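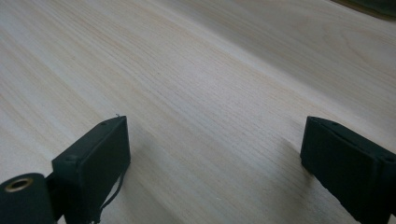
Search the site Type a keyword and press enter
2 min read

About Mokby

Mokby tests sleep products and writes up what we find. We are a small company and we started out annoyed. One of our founders had bought a weighted blanket, a lavender pillow spray, a pair of amber glasses and a white noise machine in the same winter, and was sleeping exactly as badly as before, with less money. Every review she had read before buying was glowing. Most of them had a "buy now" button at the bottom.

We don't have buy buttons. We pay for what we test, at the normal price, from a normal store, and we give it away or recycle it afterward. A company once offered to send us a mattress topper "with no strings." We said no and bought one. It was fine. It was a mattress topper.

How we test

Each product goes to 6 people, who use it at home for at least a month. They keep a short diary, morning and night. They don't talk to each other about it until the diaries are in. We know that 6 people can't prove anything, and we say so on every report. If a brand tells you that its own in-house study proved something, ask how many people were in it and who picked them. We have asked, and the replies are slow.

We are not doctors. If you snore so loudly that you wake yourself up, or you fall asleep at red lights, close this page and call one. A pillow is a poor substitute for a checkup, whatever the box says.

What we think so far

We have published more than 200 reports. Reading back through them is a little depressing. Earplugs did well. Dark curtains did well. Getting up at the same time every day did well too, although it can't be sold in a box and so gets very little advertising. Most of the rest landed somewhere between "pleasant" and "we forgot we were using it."

We are especially tired of the word "clinically." We are also tired of sleep scores. A watch can tell you that you got a 71, but it won't tell you what a 71 is, and several of our testers felt worse after reading a low number on a morning when they had woken up feeling good. Our report on this is called "Who Is Grading You?" and it remains the page we get the most angry email about.

Who pays for this

Readers do. About 2,000 people pay a small yearly fee, and that covers the products, the postage and our salaries, which are modest. We had one grant, from the Tipoki Fund, which ended in March. The Tipoki Fund did not see any report before it went up, and we wouldn't have taken the money otherwise.

We share an office with Pruken, a map printer, on the second floor of the Flirnasia Building. Pruken has no part in our work, apart from lending us a decent scale when we wanted to find out whether weighted blankets weigh what the label says. Two of them didn't.

Corrections

We get things wrong. Old reports stay up with the mistake marked and the fix next to it. If you think a report is unfair, write to us and say which part. If you make the product, please say that too. We usually guess.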